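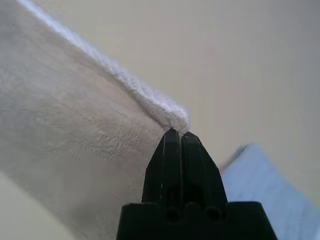
*Figure 4-1. Edge grip on pile fabric, wrist view.*

## 4 Demonstrating a cloth task by remote control

This section covers recording demonstrations for folding and placing cloth items with the Irley two-arm cell. It assumes that the arms have been homed (Section 2) and that the operator station is paired with the cell (Section 3). For single-arm tasks, skip 4.3.

### 4.1 Before recording

1. Clear the tabletop of everything that does not belong to the task.
2. Lay out the cloth items. Leave enough open space between the grippers for a fold to be made without touching the neighboring items.
3. Check that both wrist cables hang free through the full range of each wrist. Rotate the wrists by hand with the drives off.
4. Open the Mabula console and select **Record > New task**.
5. Enter a task name. Names are limited to 23 characters and can't be changed once the first episode has been saved.
6. Set the episode length limit. The default is 700 frames.

> **Note:** The length limit stops recording but does not stop the arms. The operator keeps control until the pedal is released.

### 4.2 Picking up an edge

Most failed cloth episodes fail at the first grip. Thin towels and plush fabric need different approaches.

1. Bring the open fingers down over a raised fold or ridge. If the item lies flat, push the cloth inward a short distance with closed fingers until a ridge forms, then open.
2. Lower until the fingertips are on either side of the ridge.
3. Close slowly. Watch the wrist view, where the pile can be seen bunching at the tips once the grip has taken hold.
4. Lift a small amount and hold still for one full second.
5. If the cloth slips, continue and regrip within the same episode. Do not stop the recording.

On plush fabric, the tips can close on the pile alone and miss the backing. The grip looks correct until the item is lifted. Set **Close force** to 17 for plush items and leave it at the factory value for everything else. The scale runs from 1 to 40 and has no unit.

> **Caution:** Do not drag a gripped item across the tabletop under full close force. Fibers pulled into the finger seam can prevent the fingers from opening. If this happens, release the pedal, switch off the drives, and clear the seam with the plastic pick from the tool kit.

### 4.3 Two-arm folds

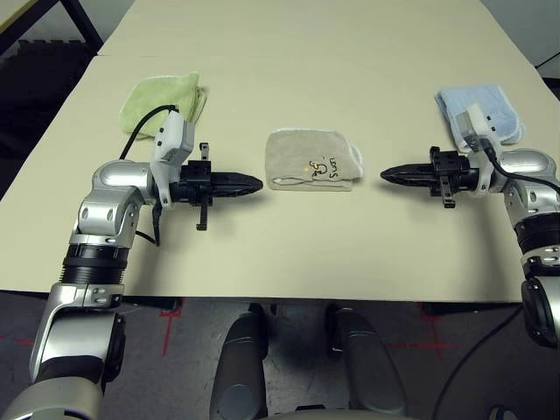
**Does the center item have to be in the same position for every episode?**
Small shifts and rotations between episodes are wanted, as long as both grippers can reach the near corners.

1. Start each episode with both grippers at the ready position, facing each other and clear of the cloth.
2. Grip the near edge with the left arm first, then the right.
3. Lift both arms together. Keep the cloth slightly slack – a tight cloth pulls out of the weaker grip.
4. Move both arms away from the base until the near edge lies over the far edge.
5. Lower, open both grippers, and return to the ready position before ending the episode.

If one arm reaches its limit during step 4, both arms halt and the console shows code 316. Release the pedal, back the leader arms off toward the operator, and press **Resume**. The episode is kept but marked for review.

> **Caution:** Stay outside the reach of the arms while the pedal is held down. Reset the cloth by hand only after the console shows **Idle**.

### 4.4 Saving and discarding

- **Save** keeps the episode and advances the counter.
- **Save with note** keeps the episode and opens a text field. Use it for regrips, double folds, and code 316.
- **Discard** removes the episode. The counter does not advance, and the episode can't be recovered.

Discard an episode only if a person entered the work area, a view dropped out, or the wrong task name was active. A clumsy fold that ends in the right place should be saved. Episodes with a recovered mistake are useful in training, and a set made up only of clean folds tends to produce a policy that stalls after its first slip.

### 4.5 Changing operators

Leader arm scaling is stored per operator. After a change of operator, select the new profile under **Station > Operator** before touching the pedal. The Urora leader arms do not detect the change on their own, and motion scaled for another person's reach feels sluggish or jumpy.

Revision: March. Procedure 4.2 by Tumaini Nyanda, 4.3 to 4.5 by Makis Raptis. For plush items heavier than a bath towel, see the Trultlow finger supplement.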